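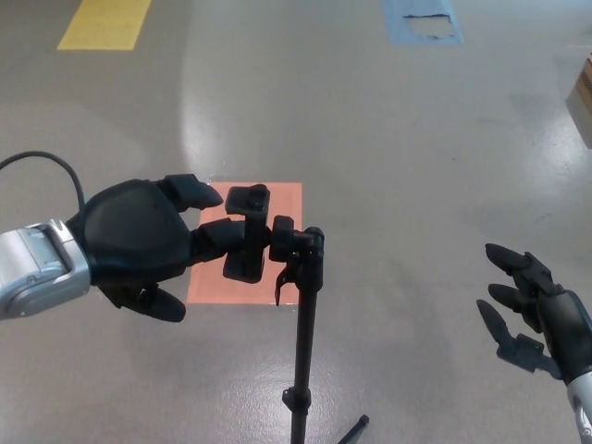

Natural gas storage operator Flimier has brought two additional injection wells into service at its Ernthorpe facility, raising the rate at which the depleted reservoir can be refilled during the spring and summer season, the company said Wednesday.

The wells were drilled last year and tied into the existing gathering line after pressure testing of the wellheads and surface casing. Flimier did not change the working gas capacity of the field. The added wells affect only how fast gas can move in and out, which has been the limiting factor at Ernthorpe in years when shippers delayed injections until late in the season.

Base gas in the reservoir remains at its prior level, according to Radu Pop, who manages reservoir engineering at the site. Pop said field pressure at the end of the withdrawal season was slightly above the operator's plan, a result of mild weather in the final weeks of winter.

Shippers with firm contracts will see revised injection ratchets starting in April. Under the new schedule, the daily limit steps down by 5% once a customer's inventory passes the upper threshold – a smaller reduction than under the previous terms. Interruptible customers are not affected.

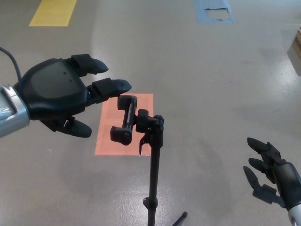

Black tripod-style stand with a phone holder clamp, next to a robotic hand.

Flimier also plans to replace a compressor unit at Drorlow, the station that connects Ernthorpe to the Farías pipeline. The work will take roughly two weeks and is scheduled between the injection and withdrawal seasons, when flows through the station are lowest. Deliveries will be routed through the remaining units during the outage, and suction pressure at the interconnect may vary.

Catalina Villalba, commercial manager for the pipeline, said nominations at Drorlow will be accepted on the normal cycle. A notice listing available capacity by gas day will be posted before the work begins.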